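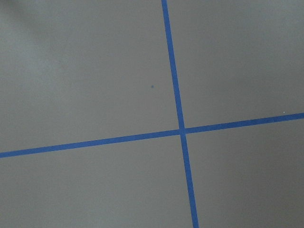 Jondley Seed Library: Notes from the Early Summer Meeting

June 2, 2023, back room at Jondley Hall, kettle on by the time I got there (thank you!)

Written up by me, Duyên Đoàn. I type the way I talk, so these are long. If I got something you said wrong, email me and I'll fix it before the next one.

Who came

There were 17 of us, counting the two who came in during the bean argument and the one who left before it. Phong Vi ran the meeting. Regrets from the Maple Court gardeners, who had a water line burst and were busy with towels.

Last meeting's notes

Approved, with one correction. I wrote that the purple tomatillos were "a disappointment to everyone." They were a disappointment to me. Several people loved them and would like that on the record, and now it is.

Where the collection stands

We finished going through the drawers and we have 1,087 packets! I really thought we'd be lower after the spring rush. The bad news is how lopsided it is. We have enough lettuce to plant a highway median and almost no carrots, onions or parsnips, all the things that make you wait an extra year to get seed. Nobody is shocked. I have been promising parsnip seed for three years and every fall I eat the parsnips.

Phong asked if we should toss anything older than five years. This went back and forth for a while. Tomatoes and squash keep fine if they've been dry and cool, so those stay. Old onion and parsnip seed is mostly a waste of somebody's potting mix, so it goes. Peppers we couldn't agree on. I'm going to do a paper towel test at home on the oldest peppers, ten seeds each, and whatever can't get five sprouts out of ten gets composted. I'll bring the results next time, and please don't let me forget, I have a bad history with paper towels in the back of the fridge.

Also, please write the YEAR on your packets. There is a whole bundle labeled "good ones."

The Kostik bean

Okay. So. For anybody new, Kostik is the flat brown pole bean that came to us in a jar with the name on the lid and no other information. It climbs like crazy, it's tender even when the pods get long, and it is the most borrowed thing we own. The trouble is that two people grew it last summer and got two different beans. One batch dried down solid brown like always. The other had cream speckles near the eye.

One side of the table said it must have crossed with a runner bean next door. The other side said beans hardly ever cross and somebody mixed up their jars. I may have raised my voice a little on behalf of the second group. Phong pointed out (very patiently) that we could just grow both and look at them. He'll grow the plain brown ones, and I'll grow the speckled ones at the other end of town. Until we know, the speckled seed goes out labeled "Kostik, speckled, not sure" and the plain brown stays as it is.

If anyone still has some from the original jar, even five or six beans, we would love to have them. Check your coat pockets. I'm serious, that's where I found my last batch of marigold seed.

Envelopes

We got the quote from Amano, the print shop across from the bus stop. They'll do 900 coin envelopes with our form printed on the front (name, year, who grew it, how tall, any complaints) and the little seed library logo on the flap. People liked the idea of plain brown paper better than white, and I agree, white ones look like a dentist's office.

There was a request to make the "complaints" line bigger. Approved with a lot of laughing, but I do think it's the most useful line on there. When I'm choosing a cucumber I want to hear from the person it let down.

Phong will put the order in. We have some of the old glassine ones left and those are fine for tiny things like poppies and lettuce, just fold the corner over twice and tape it, or you'll find poppies coming up out of the drawer.

Money

The coffee can had $53 in it. That's all from the plant sale table in May, mostly basil. Shelf labels and silica packets come out of it first and anything left goes toward the envelopes. There was some talk about charging for packets and I don't think a single person wanted to, so we moved on pretty quickly. The can stays out, and you put something in or you don't.

Saving seed this summer

This was the best part of the evening, I thought, and the part I took the worst notes on, sorry! What I have:

Lettuce. Let one or two good heads bolt, and pick the slowest to bolt, never the first. It's tempting to save from the first one that flowers because it's sitting right there, and then you've bred yourself a lettuce that bolts early. Cut the heads when you see half of them gone fluffy and shake them in a paper bag.

Tomatoes. Squeeze the pulp into a jar, leave it three days until it looks disgusting, rinse, and dry on a plate. Coffee filters work too. Please don't use paper towels, the seeds stick and then we all spend the winter peeling.

Squash. If you have more than one kind of the same species flowering in your yard or your neighbor's, you need to tape the flowers shut the night before and pollinate by hand in the morning. Otherwise you'll get something, and it may even taste good, but please don't give it to us with a name on it. A few people had never done this, so Phong is going to show everybody in his garden once the female flowers are coming on. It will be early, he wants us there by seven. I'll bring buns.

Herbs. Dill, cilantro and Thai basil all save themselves if you leave them alone. Wait until the cilantro is properly tan. Green cilantro seed is delicious and doesn't keep.

Water spinach came up too, and it's a tricky one. There are places where you need a permit to grow it, so we're holding off on stocking it until we've looked up what applies here. I said I'd make the call.

Đồng nursery

The folks at Đồng offered us their leftover seedlings again, mostly bitter melon, long beans and a few lemongrass divisions. Pickup is from the side gate, and you need your own boxes, they ran out last year and I carried bitter melon home in a colander. Two people with trucks said they could go. They'd like some seed back from us in the fall for their own shelf, particularly the long beans, and everybody thought that was more than fair.

One note of caution – their long beans are grown from bought seed and may be a hybrid, so let's ask before we save from them.

Things new people asked

We had several newcomers and they asked good questions, so I'm putting a couple down properly in case they help somebody reading this at home.
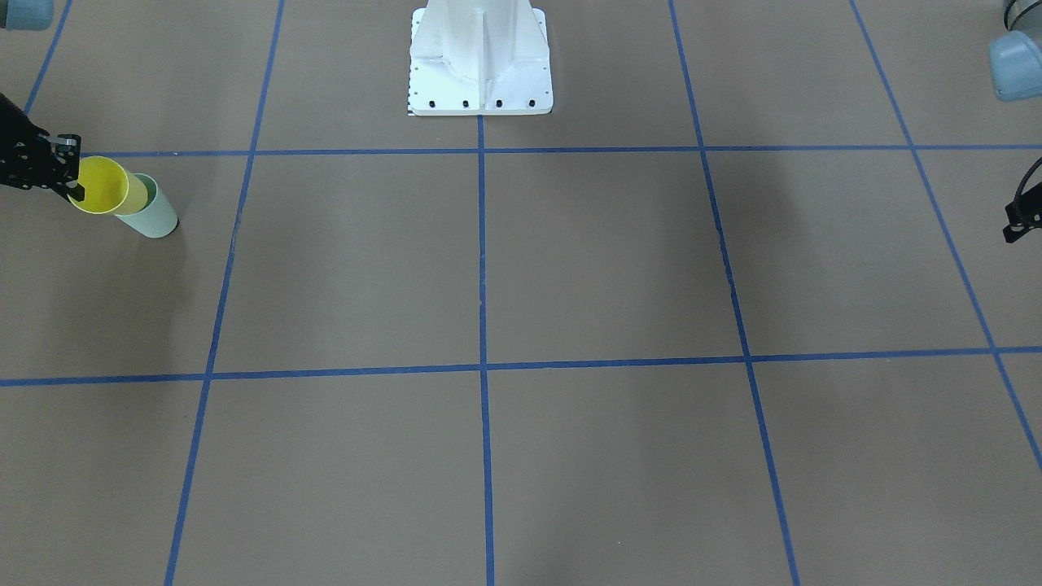 Do I have to bring seed back if I borrow a packet?

You don't have to, though we'd love it if you did. Plants die, deer eat them, people move. If you get a decent crop and can spare some seed, bring back what you can in a labeled envelope, and if the whole thing fails just tell us how it failed so we can write it down.

How much can I take in one visit?

Five packets for most people, more if you're planting for a school or a shared plot. We don't police it. Take one packet of Kostik at a time for now, please, until we've built it back up.

Can I bring seed from the store?

Sure, leftover store packets are welcome if they're from this year or last. They go in the bottom drawer, separate from the ones we grew ourselves. If it says F1 on the packet, leave the packet with it so people know not to save from it.

Other odds and ends

The mouse is back, or a mouse is back. Sunflower and corn go into the metal tins starting now. If you open a tin, press the lid down all the way around until it clicks, it'll feel closed before it is.

The hand lens has gone missing again. It has a green string on it. If it went home with you, bring it next time and I won't say a word.

Someone suggested moving the drawers closer to the window so we could read the labels. I'm against this, sun is terrible for seed, and most of the room agreed. Phong has a clip-on lamp he doesn't use and will bring it in.

We also talked about the winter swap in December. Too early to plan much, but people want soup again, and they want more than one kind this time. I've been asked to say that the lentil soup last year was fine. It was a bit salty. I made it, I'm allowed to say so.

Who's doing what

Phong: envelopes order with Amano, the lamp, squash pollination morning, plain brown Kostik.

Me: pepper sprout test, the water spinach call, speckled Kostik, buns, these notes.

The truck people: seedling pickup from Đồng, and ask about the long beans while you're there.

Everybody: put the year on your packets, and let one lettuce go.

We wrapped up late, mainly on account of me and the beans. Leftover basil starts are on the step by the side door, help yourself.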